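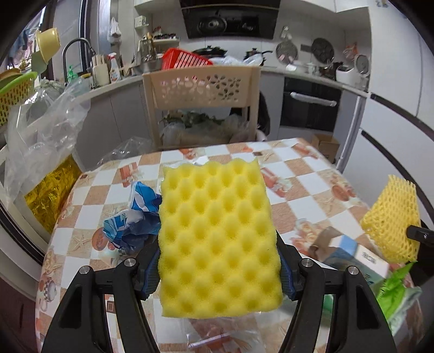
Egg-crate foam sponge held between the finger pads, kitchen table set. Camera on the hand-held gripper.

Stunddale Soft Objects: grip width fault, release notes

Read this before training on the kitchen table set. The grip width channel is wrong in part of the release, and the error is worst on soft items.

Contents

The set holds 255 episodes recorded with the Rerketer hand-held gripper in home kitchens. Each episode has wrist video, gripper pose and grip width in millimeters. Objects are sponges, foam, wrappers and other light household goods.

What went wrong

In 154 episodes the width reading drifts while the fingers are closed. The logged value keeps falling after the pads have stopped moving in the video. At the end of the worst episodes it is 5 mm too narrow.

Noémie Caron found the fault during a replay on the Fulura arm. The arm followed the logged width, squeezed a foam block nearly flat and tripped its current limit. The block tore. Nothing else was damaged and the operator was outside the work area.

Cause

A set screw on the encoder shaft had worked loose. Under load the shaft slipped a little with each grasp, and the zero check only ran at power-on, so the offset was never caught. Hard objects hid the problem — a rigid box stops the fingers whatever the log says.

Affected files

See width_flag.csv. A value of 1 means do not use the width channel. Video and pose were checked by Romain Mallet and are not affected.

Fix

Width in the flagged episodes was estimated again from the video and saved as width_v2. The original channel is kept as width_raw. The recorder now runs a zero check before every episode and refuses to start if it fails.

Known issues

width_v2 is noisy when a pad is hidden behind the object. Do not replay any flagged episode on hardware without a force limit.

Maintainer: Itsuki Kaneko
Last updated: October 16, 2025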